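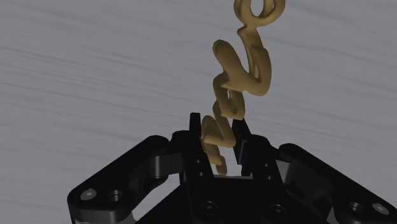 Squiggle of the day: golden brown on grey, loop at the top, big V bend below.

8 December 2024
Right, a thread about handwriting, because I've spent two months trying to fix mine and I have opinions now. Mute me if you only came for the soup posts.

Background: my handwriting has been awful since school. I left a note for the window cleaner in October and he texted to ask whether I'd really moved to Belgium. (I'd written "back in a bit".) So that was the push.

First thing I did was buy too much stuff, obviously. A Flulow pen, a spare Flulow pen in case the first one was lonely, a bottle of ink and a pad of lined paper so thick it could be used for roofing. You need none of it. A biro and the back of an envelope got me through most of the first fortnight while I was waiting for the post.

The book I used is the Després one, the blue paperback. Secondhand from the charity shop in Pratavley, 60p. Somebody had already done the exercises up to page 16 in pencil and then clearly given up at the letter f. I felt very close to that person.

Després makes you do pages of shapes before you're allowed any letters at all. Loops, zigzags, loops leaning the other way. I thought it was a con. I did them in front of the telly with a tray on my knees and got cross, and then somewhere in the second week I noticed my lowercase e had stopped looking like a squashed c. No idea when that happened.

Things I was doing wrong, in case it's any use to anyone:
gripping the pen like I was hanging off a cliff by it
moving only my fingers and never my arm
going at the speed of a person being chased

The grip one is the big one for me. I used to get a sore dent on my middle finger after signing a couple of birthday cards and thought that was just what writing felt like! Hold it loosely enough that someone could pull it out of your hand. It feels silly for a few days and your writing gets worse before it gets better, so don't do it the week you've got a form to fill in.

Ask me how I know. I had a form from Trustis to do (savings account, very dull) and decided it would be good practice. They sent it back. "Please complete in BLOCK CAPITALS." It says so at the top of the form in quite large letters. So I did it again, in block capitals, which I haven't practised at all, and they look like a ransom note.

Letters I have made friends with: a, d, g, l, m, y. I love a y. You get to the end of a word and there's this nice swoop down and back, very satisfying, I've started picking words because they end in one.

Letters I have not: f, r, s. Joined-up r is a nightmare. Put it after an o and it turns into a v, or a w, or a small hill. My shopping list this week says "covn flouv". And capital G in the Després style looks like somebody dropped a coat hanger, so I've gone back to the plain one and I don't care.

A few people asked last time about left-handers. I'm right-handed so I can only tell you what my sister does, and she turns the paper a long way round clockwise and keeps her hand under the line. She also says quick-drying ink or don't bother, and she's ruined enough sleeves to know.

Paper matters more than I expected, by the way. Cheap stuff goes fuzzy with the fountain pen, like writing on a biscuit. The posh pad is lovely but then I get precious about it and write nothing. The best so far has been an old school exercise book I found in the loft with 81 written on the cover and not a word inside. Maths, I assume. That checks out.

Ink: the bottle I bought is called 983, just that, no proper name, and it's a sort of inky green that looks black until you hold it by the window. I like it a lot. It doesn't come off a kitchen worktop. Milk doesn't shift it and neither does toothpaste, so please stop suggesting toothpaste.

I do ten minutes after tea most evenings, copying out whatever's lying around. Song lyrics, the back of the porridge box, the council's bin leaflet. Bin leaflet is surprisingly good because it's got "recycling" in it over and over, and that's a proper workout (two c's, two g's, one flipping r).

Christmas cards next. I'm doing them all by hand this year, envelopes too, so if yours turns up at next door's you'll know it was the r again. Soup posts back tomorrow, it's leek.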